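Bemstead Mailings: Questions We Get a Lot

Do I need to bring my own list?
Yes. We don't sell addresses, rent them or find them behind the couch. If your list lives in a spreadsheet, a shoebox or the accounting software, we can work with the first and the last.

How big does a list have to be?
Our smallest customer, a tire shop called Trinier, writes to 395 people and gets more replies than some of the big ones. The Starter plan stops at 1,387 addresses, a number that made sense when we set it.

How often should I send?
Two a month is plenty for most shops. If you have news every day, you may be a newspaper.

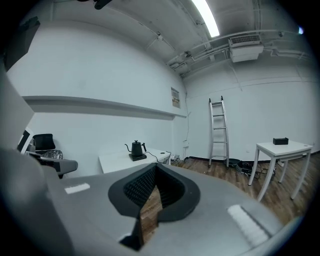

Nilmini Bandara wrote in to say that she went from weekly to twice a month in March and her unsubscribes dropped by half, though she still thinks our subject line checker is a snob. It is. It flags anything in capitals and has a low opinion of the word "exclusive."

Can you write the newsletter for me?
We can, on the Sutier plan and up. You send notes, we send back a draft, and you get 2 rounds of changes. Round three is billed — so is round nine, and we have been there.

What happens to people who unsubscribe?
They stop getting mail. Please don't add them back "just for the sale."

Can I cancel?
Any time before your next billing date, from the Account page. The button is the same size as all the others.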